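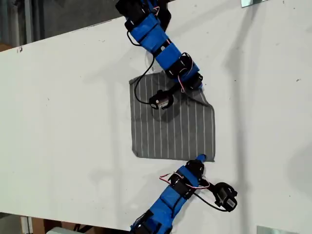
What does Clendomico do?

Clendomico teaches the care and folding of household and commercial linen, and supplies folded cloths to clinics, guest houses and community kitchens across the region.

About us

Clendomico was established by Mieczysław Ziółkowski, who had spent 19 years in hotel laundries before taking a lease on a single room with one long table and a press. The organisation now occupies the whole of the Wilczyńska building, where teaching, finishing and dispatch are carried out on the same floor.

Our work is centred on small flat goods: napkins, tea towels, tray cloths and wipes. These items are handled more often than any others in a working household or kitchen, and they are frequently folded badly. A cloth put away with a crooked edge will crease along that edge and take up more of the cupboard than it should.

How we work

Every cloth is laid out flat on a plain, light-coloured surface before folding begins. Corners are brought to corners and the edges are aligned before the fold is pressed down by hand. Striped cloth is used for much of our introductory teaching, as a stripe shows at once whether a fold has been made square. Larger pieces are held at both ends and drawn straight before they are set down — a step that learners are inclined to hurry. 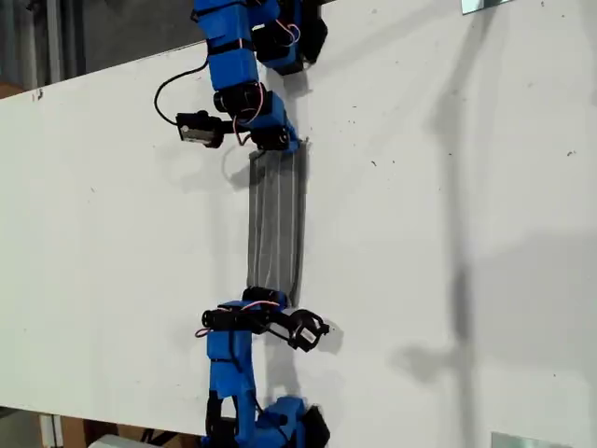 Grey cloth held at both ends above the table.

The standard fold for a square cloth is in half, then in half again, with the hems turned inward. Rectangular cloths are folded lengthwise first. Clients who store their linen in drawers may request the Trandent fold, a narrow upright form developed here by our Head of Instruction, Jarosław Cieślak, and named for the street on which he first taught it.

Courses and supply

The introductory course runs for four sessions and is open to members of the public. The advanced course is intended for those employed in laundries, aged care and hospitality, and includes sorting, mending and stock rotation. Intakes open each January.

Our finishing service handles 3390 cloths in an ordinary week. Orders are packed in bundles of 100, with a minimum order of 400 for new accounts. Colours are kept separate throughout, and each bundle is tied with cotton tape and labelled with the client's name.

Our partners

Table coverings and storage racks are supplied by Stillex, with whom we have held an agreement for several years. Cloths that are no longer fit for service are cut down for cleaning rags and offered to local workshops at no charge.

Visits to the Wilczyńska building are welcome by appointment. Enquiries about courses should be directed to Jarosław Cieślak, and enquiries about supply to the dispatch office.

Page last revised 11/20/19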